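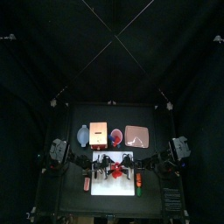
The two-arm table at the Stenora open day, November.

How to Watch a Robot Demo Without Getting Sold

I drove 200 miles round trip to the Stenora open day in Codilley, and I came home with less than the flyer promised. Maybe you'll do better. What follows is how I'd go at it next time.

Get there before the first session. Mine was at 2 p.m. in room 118, and by then the good spots by the table were gone. Ask at the door who is running the robot, and whether a person is steering the arms or software is. They may use the word "autonomous" before you get to ask. Ask anyway, and ask what they mean by it.

Pick one task and stay with it. People wander off when the arms slow down, and the slow parts are what you came for. Write down the start time, every stop, and every time a hand goes in to move something.

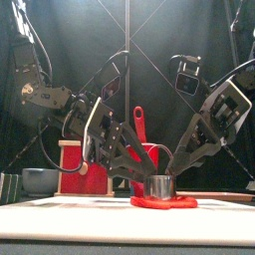 Levente Kerekes told me after the session that I was being too hard on them, that a stop can mean the safety limits are doing their job, and that he'd worry more about a robot that never stopped. Fair enough. Put the stops down anyway and ask about them later.

Next, ask for a repeat. Same task, same objects, but with one of them turned a little or slid over a few inches. If the answer is "we're short on time," write that down too. I sat there for 30 minutes and my request got a very friendly maybe. 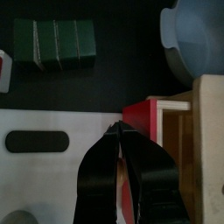 Then ask for the failures. Any crew that has run a task for a week has a pile of them, and a decent engineer will usually tell you about the worst one. Eulalia Ibarra did, and I trusted her more for it than I did the slides - the slides had a success rate on them and no number of tries.

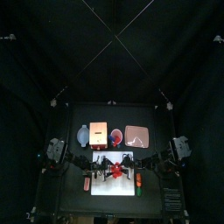

A sketch beats a phone full of video when you want to compare two runs. Draw the table as a box and mark where each thing sits. Mine had the red thing on the white board between the grippers, with the light blue dish at the far left of the row behind it and the pinkish tray at the right end. Do a new sketch for each run. If every one comes out the same, you've watched a single setup, whatever the host says about homes and kitchens.

Last step: email your questions the same evening. I sent 2 and I'm still waiting on the second.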